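Tri de petites pièces sur mini-convoyeur : deux bacs, est-ce que ça suffit ?
Forum Atelier et bricolage > Établis et postes de travail
12 réponses

halakl
Bonjour à toutes et à tous,
Je me lance, après des mois à vous lire en silence avec mon café. J'ai récupéré en octobre un petit convoyeur Jorard à bande verte, et je voudrais en faire un vrai poste de tri pour mes bouchons et mes flacons (j'en ai compté 3264 l'hiver dernier, mon dos s'en souvient). Pour l'instant l'idée est toute simple : un bac vert pour ce qui est bon, un bac rouge pour ce qui part au rebut, et le boîtier à boutons pas trop loin de la main. Le convoyeur m'a coûté 149 euros, les bacs trois fois rien. Mais je tourne en rond sur l'emplacement de chaque chose !

prillier_62
Bonjour Hala et bienvenue ! Très jolie idée. Moi je collerais les deux bacs l'un contre l'autre, du même côté de la bande, bien parallèles. Quand ils sont séparés, on finit toujours par poser une pièce entre les deux « en attendant », et elle y passe la semaine. Et un tapis brun ou beige dessous, mat de préférence, pour ne pas se fatiguer les yeux.

Naserlow
Pas d'accord, désolé. Un bac de chaque côté de la bande, on se trompe beaucoup moins, surtout en fin de journée quand la tête est déjà à table. Les couleurs, c'est bien gentil, mais mon beau-frère confond le rouge et le vert et il vous dirait que la position compte davantage.

prillier_62
L'argument du beau-frère se défend, je le reconnais volontiers – mais alors une étiquette sur chaque bac et on n'en parle plus. Un poste avec les bacs côte à côte :

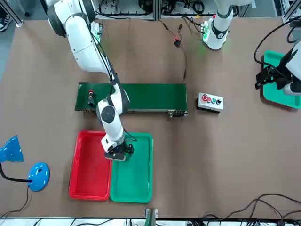
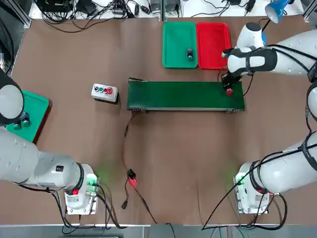
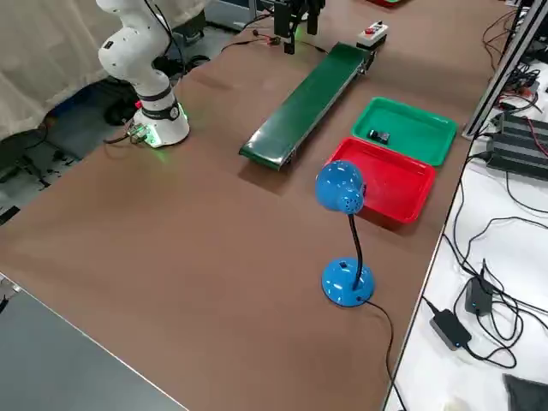 Et le boîtier à boutons, sur la dernière :

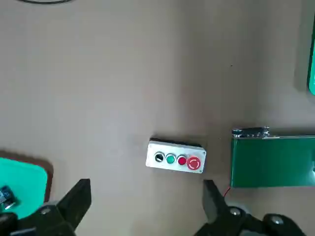
Issa Qaisi
Pour les bacs je me range du côté de Prillier, par contre je chipoterais sur le boîtier. Un arrêt d'urgence, on doit pouvoir le frapper sans regarder, donc côté main libre et surtout fixé. S'il est simplement posé, il glisse le jour où on tape dessus un peu fort. Chez moi, deux bandes de velcro et il n'a plus bougé.

Naserlow
Là-dessus on est d'accord, Issa ! Pour les bacs je reste sur ma position, on ne se refait pas.

halakl
Oh merci, vous êtes adorables, et si rapides ! Je n'avais pas du tout pensé au velcro. Petite question en plus : pour l'éclairage, une lampe à col souple, ça vous paraît suffisant ? J'ai une vieille Yammine qui dort dans un placard et que j'aime beaucoup.

prillier_62
Largement, à condition de la mettre du côté opposé à la main qui trie, sinon on travaille dans son ombre. Et gardez 10 cm entre le pied et les bacs, pour pouvoir les sortir sans tout déménager.

halakl
Parfait, je m'y mets dès que la table est débarrassée (il reste un puzzle dessus, on n'est pas pressés). Je commence avec les bacs côte à côte et des étiquettes, et si je me trompe trop souvent, promis Naserlow, j'essaie votre méthode et je reviens vous le dire.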